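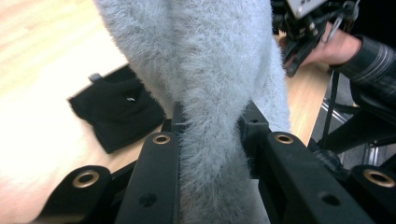
Vesela Spahić wrote in to ask whether the Prestberg fabric shaver is safe on mohair, as her last one chewed a hole in a cardigan cuff. I've had mine since March, so I can answer that and a bit more.

On plain wool jumpers it does well. Set the guard to its highest position, lay the knit flat on a table and go over it in small circles. A jumper takes me 11 minutes. The pot holds little and needs emptying before you finish a sleeve.

Mohair and other long-haired yarns are another matter. The blades can't tell a bobble from the pile, and you end up with a bald patch. I'd pick the bobbles off by hand, or use the Broveck comb, a cheap thing with a wooden handle.

The battery lasts almost 3 jumpers and charges overnight. The lead is too short to use the shaver while plugged in at my table. Spare blades are sold only in pairs, and the lid catch feels weak.

I'd buy it again for school jumpers and socks. Vesela should stick to the comb.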